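Looking after the grippers on a dish-washing cell

Most advice says to strip the fingers every week. I doubt it. On our Undon cell I wipe both fingers with a damp cloth after each run, then check the 2 screws at the base. Grease is the real enemy, and a worn tip gets blamed for it.
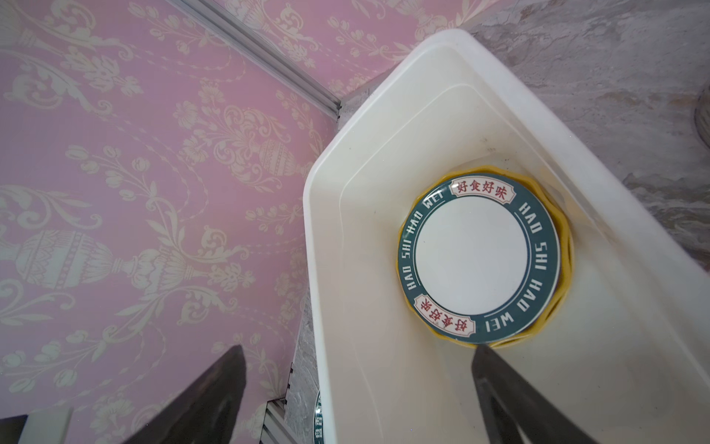 Kwame Atinga reckons wiping is not enough and swaps his tips every 3 months, slipping or not. Fine, if you like buying tips.

Keep cables well back from the basin - splashes travel further than you think. As for the Wullska spray, I remain unconvinced.
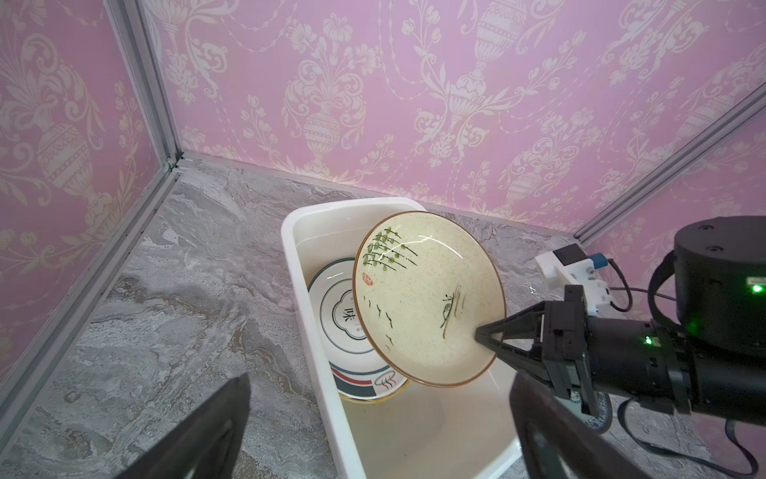 Washing-up liquid does the same job, and I'd rinse it off before the next run.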